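Foludo Home Handling: data card

Recordings of people sorting small household goods with hand-held grippers, made for the Medari packing line.
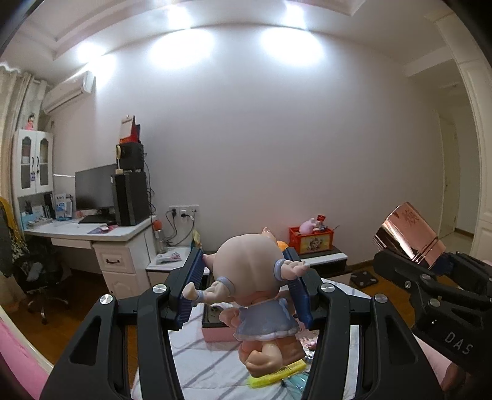 Why it was collected

Medari packs toys, figurines and gift boxes by hand. The company is adding two robot arms at the first packing bench, and the arms need examples of how people pick up round, glossy and oddly shaped things. Foludo recorded those examples in homes, where lighting and clutter vary more than they do on the line.

What is in it

341 sessions, 2,518 labelled grasps. Each session is one person working with a gripper in each hand. Items include vinyl dolls, shiny boxes, packets and soft toys. Sessions run up to 60 minutes, with breaks left out.

What changes at the bench

The arms take over first picks from the tote. Packers keep inspection, wrapping and anything the arms set aside. Safta Vlad, who leads the day shift, asked for two things before the trial began in March:

- no change to rostered hours during the trial
- packers label the failed grasps themselves, on paid time

Both were agreed. Labelling has become a regular duty — two people per shift, rotated weekly. Some packers like the time off their feet. Others find it dull and have asked for shorter turns, which is still being discussed.

Known gaps

Few transparent items. Left-handed recorders are under-represented. Reflective packaging is harder to label and 355 grasps are marked "unsure". Leave these out of training unless you have checked them yourself.

Use

Internal to Medari and Foludo. Do not use the recordings to set pick rates or to assess any person's work.

Contact: Ileana Vasiliu, Foludo
Last updated: 9 Jul 2026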